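From: Desmond Haverford
To: oltell-arms list
Subject: Re: [oltell-arms] how many episodes before the first training run?

Yatziri Trujillo wrote:

> We have the two arms mounted and the leader side calibrated, and I want
> to start recording in August. The task is moving dry pasta packages
> between a rack and the floor of the cell. Two questions. How many
> episodes do you collect before you bother training anything? And do you
> clean the cell out between takes, or leave other things lying around?
> Zachary thinks we should keep it bare at first.
>
> Yatziri

Hi Yatziri,

We did nearly the same task at Kenditz this spring, so I can tell you what we settled on. We train the first policy at 120 episodes. Before that the loss curve looks fine and the arms do nothing useful. Uriel tried a run at 30 and it reached for the rack every time, whether or not there was a reason to.

Keep episodes short. Ours are capped at 90 seconds, and if the operator runs over, the episode gets thrown out. We used to keep the slow ones and trim the pauses later, but the trimming made the joint velocities jump and we spent a week looking for the problem in the wrong place.

On clutter, I disagree with Zachary. We started bare, then had to record most of it again once other objects went in. Now we leave a few things in the cell from the first episode and move them between takes. The wallpaper can stay the same within one batch, but swap it for the next one if you can.

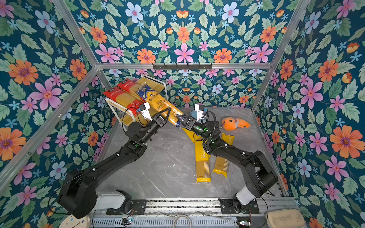
Both grippers on one spaghetti package, with the rack at upper left and two more packages on the floor.

Two-arm contact is the part to watch. Spaghetti packages are long and they bend, so if one gripper closes well before the other, the far end swings and the wrist cameras see something different every time. Tell your operators to pick an order and stick to it. Dayana wrote ours on a card: left closes first, right closes second, then move. Before the card we had three operators and three habits, and the policy averaged them into a kind of hover.

Mix the packages, too. Different labels and wrappers cost you nothing at the store, and a policy trained on one color tends to look for that color. Retire a package when the wrapper tears – loose pasta in a gripper is a bad afternoon.

Log failed grasps separately. Don't delete them. We keep a folder for drops where the operator recovered and finished, and those go into training at the normal weight. Drops with no recovery stay out.

One thing I don't have an answer for is how often to recheck the wrist camera mounts. We do it every 2 hours of recording, but that number came from Uriel's patience and we never tested it. If anyone from the Olvera group is reading, I'd like to hear what you do.

I can send the operator card and the episode naming script if you want them. The script assumes our folder layout, so you'll need to change the paths at the top.

Desmond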